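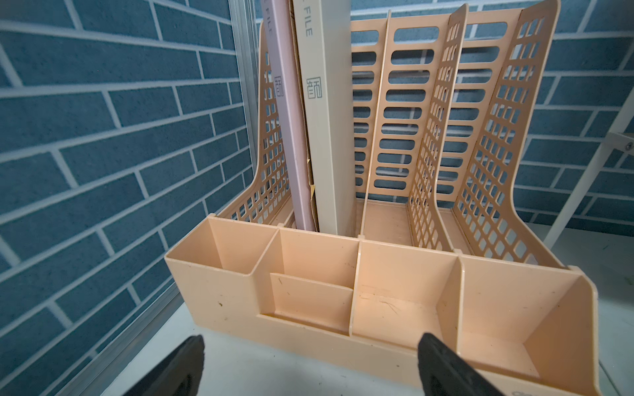 Seema Pathak wants to know whether the Clelgate desk organizer is worth it if you mostly own paper, as opposed to pens, and whether the peach is as peachy as it was in the listing. She has a stack of school forms, she says, and a kitchen counter that has given up.

Yes to the second one. It is very peach. Think bridesmaid, or the soap in your aunt's guest bathroom. I ordered it because the gray was sold out and I had reached the stage of disorder where color is a luxury. Against my blue brick paneling it looks like the lobby of a small dental practice, and I have come to like that.

As for the paper, mostly yes, with some grumbling to follow.

The thing is two products sharing a piece of plastic. The back half is a magazine file with tall upright slots. The front half is a low tray with four compartments for whatever you have in the way of pens, clips and dead highlighters. The back half is the reason to buy it. The slots are tall enough that a file box stands up properly without leaning on its neighbor like a drunk at a wedding, and the panels are full of holes, so you can more or less see what you've put away. I had bought two of those solid-sided Burkmont files before this, and anything that went into them was never heard from again. I found a warranty card in one last May for a toaster I no longer own.

The holes don't match, by the way. Some are little squares and some are long rounded slots, as though two designers each had a morning with it and never met. It doesn't affect anything. I just notice it when I'm on hold.

Now the tray. The tall square cup on the left is good. Pens go in, pens come out. Next to it is a compartment with a low wall across the inside that makes a sort of shallow ledge at the front, and after six weeks I still have no idea what the ledge is for. Paper clips slide about on it. Sticky notes sit on it at an angle that suggests they'd like to be somewhere else. The wide trough beside that is the useful one, and it takes scissors, a stapler and a charging cable if you're firm with it. The last compartment has a sloped back, and I suppose you're meant to lean something there. I leaned my phone in it once and it looked at the ceiling.

My real complaint is the finish. Pale plastic shows everything. Dust, hair, every small mark, all of it turns up on the peach as if it had been sent an invitation. The floor of the trough had faint scratches in no time, and I'm fairly sure the stapler did that, so put a bit of felt down if you care about such things. Cleaning the tray means emptying it first - a job I have now done exactly three times. The holes in the back are worse. A dry paintbrush works.

Assembly was fine. The instructions were a single sheet with six drawings and no words, and drawing four appears to be drawing three again. The panels click in hard enough that I wouldn't plan on taking it apart to move house.

If you don't need the pen tray at all, Seema, the Saxena upright file is plainer and takes up less shelf, and it comes in a brown that hides a multitude. I had one at work and it was dull and perfectly good. But if the forms and the pens you sign them with keep drifting to different rooms, I'd get the Clelgate. It won't take over 200 school forms in one slot, whatever the listing implies, so spread them out.

Four stars. I took one off for the ledge.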